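Waltdale Community Centre
Activity Room Inspection Checklist
Form 3823 - Tables, curtains and small items
Date of inspection: March 19, 2020
Completed by: Brendan Hegarty

This form is to be completed before the activity room is released to the next booking. Each line is marked Satisfactory, Attention or Not Applicable, and a comment is required wherever Attention is marked. Completed forms are kept in the office binder until the June review.

1. Floor and access

1.1 Walkway to the exit clear to a width of 1000 mm: Satisfactory

1.2 Floor free of spills, loose mats and trailing cords: Attention
Comment: One mat near the door curls at the corner. Taped down for now. Replacement requested from Covico.

1.3 Chairs stacked no higher than the marked line: Satisfactory

2. Curtains

2.1 Pleated curtains hang freely and do not rest on the tables: Satisfactory

2.2 Flame-retardant label present and legible: Attention
Comment: Label on one panel has faded and the treatment date cannot be read. The supplier, Munshi, has been asked for a copy of the certificate.

2.3 Clearance of 200 mm between curtains and heaters: Satisfactory

3. Felt-covered table

3.1 Felt lies flat, with no tears or lifted edges: Satisfactory

3.2 Table stable when leaned on at each corner: Satisfactory
Comment: Levelling foot adjusted at the last inspection and has held.

3.3 Small items returned to the Gramar cabinet after use: Attention
Comment: Items remained on the felt at the time of inspection, among them a dustpan, a marker, a red spiral-bound notebook and two pieces of patterned cloth. The dustpan belongs on its hook, as it should not share a surface with craft or food items.

3.4 Pens and markers capped: Satisfactory

3.5 Pouches and boxes closed and labelled with contents: Attention
Comment: Contents of the brown spouted pouch to be confirmed with the user group before it is shelved.

3.6 Notebooks checked for bent or protruding coil ends: Satisfactory

4. Follow-up

Items 1.2 and 2.2 are with the suppliers. Items 3.3 and 3.5 are to be closed by the user group - a reminder has been sent under booking 79. The room may be used in the meantime, provided the mat stays taped.

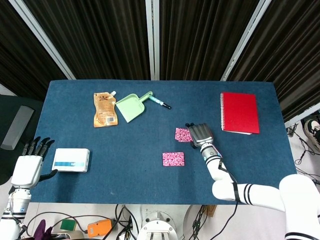 Reply received from Brigid: we will put the dustpan back on its hook and label the pouch before our next booking. Could a second hook be added lower down? Several of our members find the present one hard to reach, and it tends to be left on the table for that reason.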